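Hillis Folding Board review: three months of flatter T-shirts

I bought a folding board. I know! I've been folding clothes with my own two hands since I was eight or so, and there I was paying $50 for four hinged bits of plastic so I could do it slightly neater. But my drawers had got to the stage where opening one meant shoving everything down with the flat of my hand first, and a friend swore by hers, so in December I gave in and ordered the Hillis.

I've used it for pretty much every load of washing since, and I've got opinions.

First, what you get. It comes flat in a cardboard sleeve, already hinged together, with a little fold-out sheet of drawings showing the order of the flaps. There's no assembly. You lay your shirt face down with the collar at the top, flip the left side over and back, flip the right side over and back, then bring the bottom up. Done. The first few I did looked worse than my usual effort because I hadn't smoothed the shirt out before I started, and whatever creases you start with get folded right in. After a week I'd got the hang of it and my T-shirt drawer looked like a shop shelf, which made me far happier than it should have.

Opened out it's 80 cm across, so measure your spot before you order. I'd assumed I'd use it on top of the washing machine and it hangs over both sides, so that was the end of that idea. The kitchen bench works but there's always something on it (usually breakfast). So the bed it is, same as always. 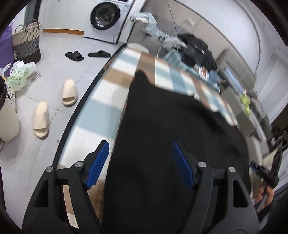
The main thing I wanted to know before buying was how it copes with a soft surface, and I couldn't find a single review that said. Every demo is done on a big hard table. Well, it copes, mostly. On a bare doona it sinks and the flaps go a bit lazy, so you end up pressing down in the middle with one hand while you flip with the other. On a flatter cover it's much better, and a plaid blanket like the blue, white and brown one on the bed has a bonus I never thought of, because you can use the stripes as a guide for getting your hems square before anything goes near the board. Black clothes are another story. When something black is lying there all crumpled I honestly struggle to find the side seams under the bedroom light, and with the board being dark grey as well it's even harder. A white or pale board would fix this in a second. Hillis, if you're reading, please make one!

So what does it fold well? T-shirts, singlets, polos, kids' school shirts, pyjama tops. Anything cotton with a bit of body to it. It's brilliant for those, and because every shirt comes out the same width they stack properly and also file upright if that's your thing (it's now my thing). I timed myself on one big basket after the holidays and it wasn't really any quicker than doing it by hand, maybe a touch slower, but I didn't have to redo any of them.

Jumpers are so-so. Thin knits are fine. Anything chunky won't let the flaps lie flat, and the last fold springs back open at you. I've gone back to doing those by hand. Trousers you have to fold in half lengthways first, and then you're basically using a very large board to fold a strip, so I don't bother. Slippery fabrics are hopeless. I've got a satiny blouse that slid straight off onto the floor twice and now lives on a hanger.

It says it'll take adult sizes up to 111 cm in the chest, and I'd say that's fair. My husband's footy jumper is bigger than that and the sleeves poke out past the edges, so they need tucking in by hand before you start. Not hard, just fiddly.

Now for the hinges, because I read a few grumbles about those. Mine have gone a bit pale along the bend on the left flap, which is the one that gets the most bashing, but there's no crack. It did make an awful racket when it was new. A sort of clack, clack, clack that sent the cat under the bed. It's softened with use, or else we've all stopped hearing it.

Storage is good. It folds down to a slim rectangle and slides in between the wardrobe and the wall. There's a hole at one end for a hook, though I haven't put one up yet.

I did try one other before this. My sister had a Foltus, the cheaper one, and lent it to me for a fortnight. The panels are thinner and bendier and on a mattress they flexed so much that my shirts came out as trapezoids. On her dining table it was perfectly fine, so if you've got a proper table to fold on, save your money and get that. There's a Vetari as well, with a fancy felt backing to stop it sliding about, but it was $78 when I looked and I couldn't bring myself to spend that on something whose whole job is T-shirts.

A few little tips if you do get one. Fold things while they're still a bit warm off the line or out of the dryer. Do all of one type together so you're not changing your method every second item. And wipe the board down now and then, as it picks up lint like you wouldn't believe and then hands it over to your next black top.

Would I buy it again? Yes, I reckon I would, though I'd wait for a sale. Four stars from me, with the missing one for the colour. My teenager has used it without being asked, twice, and has also used it as a tray for toast, so I'm now picking crumbs out of the middle hinge with a toothpick.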